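1/ Je fais le trajet Plelline - Flastport en covoiturage depuis l'automne dernier. On m'a demandé plusieurs fois comment on s'organise, je mets tout ici.

2/ Le point de départ : en juillet, la ligne de car a perdu son passage de 7 h 10. Le suivant arrive à Flastport à 9 h 05, trop tard pour presque tous ceux qui travaillent sur la zone Makowska.

3/ J'ai mis un mot au panneau de la boulangerie et une annonce sur Skureo. Les réponses sont venues du panneau. L'annonce en ligne m'a surtout rapporté des gens qui voulaient un aller simple le soir même.

4/ Nous sommes trois passagers et un conducteur. On tourne à deux voitures, une semaine chacune. Les deux personnes qui n'ont pas de voiture paient leur part, celles qui conduisent ne se paient rien entre elles.

5/ Avant, mon poste carburant et parking était à 140 euros par mois. Je notais déjà tout dans un tableur, ce qui m'a permis de comparer. Sur la première saison complète, j'ai économisé 585 euros. L'usure des pneus n'est pas dedans, je ne sais pas bien la calculer.

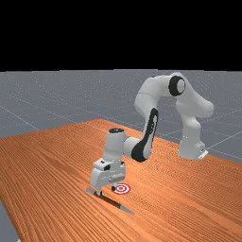
Comment fixer la part de chacun sans se fâcher ?
On prend le carburant du mois plus le parking, on divise par le nombre de personnes dans la voiture, et on arrondit à l'euro inférieur. Le conducteur envoie le montant le dernier jour du mois, ticket de station à l'appui.

6/ Pour les absences, la règle est simple : prévenu la veille avant 20 h, on ne compte pas le trajet. Prévenu le matin, on le compte. Au début on faisait au cas par cas et ça créait des discussions pénibles pour des sommes ridicules.

7/ Le point de rendez-vous a changé deux fois. D'abord la place de l'église, impossible les matins de marché. Ensuite le parking de la salle des fêtes, très sombre l'hiver. Maintenant c'est l'ancien arrêt de car, côté pharmacie. Il y a un abri et de la lumière.

8/ On attend cinq minutes, pas plus. La première fois qu'on est partis sans quelqu'un, c'était gênant. La personne a pris le car suivant et le lendemain elle était là en avance. On n'en a jamais reparlé.

9/ Côté assurance, j'ai appelé la mienne avant de commencer. Le partage des frais était couvert par mon contrat, mais le prêt du volant ne l'était pas. Donc chacun conduit sa propre voiture et c'est tout. Vérifiez le vôtre, les contrats ne se ressemblent pas.

10/ Le retour est plus compliqué que l'aller. Le matin tout le monde a la même heure. Le soir, entre 16 h 45 et 18 h 15, il y a de tout. On a fixé un départ à 17 h 30. Ceux qui finissent plus tôt patientent à la médiathèque, ceux qui finissent plus tard rentrent par le dernier car. Ce n'est pas idéal - deux fois par mois, je rentre donc en car.
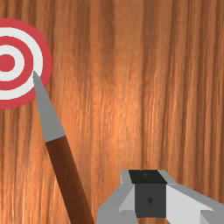

11/ Ce qu'on a abandonné : le groupe de messagerie à dix personnes. Trop de messages, et on ratait celui qui comptait. On a un groupe à quatre qui ne sert qu'aux horaires. Le reste se dit dans la voiture.

12/ Ce qu'on a gardé : une feuille de papier dans chaque boîte à gants, avec les dates et une croix par passager. J'avais essayé le suivi des trajets dans Skureo, mais il fallait que tout le monde valide à chaque fois et il y avait toujours un oubli.

13/ La radio : celui qui conduit choisit. Le volume : celui qui dort à l'arrière choisit. Les petits déjeuners se prennent avant de monter, sauf le café fermé.

14/ Ma voiture a fait 2 000 kilomètres de moins que sur la même période l'année d'avant. Je m'attendais à plus, mais je m'en sers toujours le week-end et pour aller voir ma famille.

15/ J'ai écrit à la mairie pour demander un panneau et quatre places marquées près de l'ancien arrêt. Réponse reçue : dossier transmis à l'intercommunalité. J'ai relancé au printemps, même réponse, avec un autre numéro de dossier.

16/ Une deuxième équipe démarre en septembre, départ 6 h 20 pour les horaires décalés de la zone. Il leur manque un conducteur. Si vous habitez Plelline ou les hameaux sur la route, mon numéro est toujours sur le panneau de la boulangerie, en haut à droite.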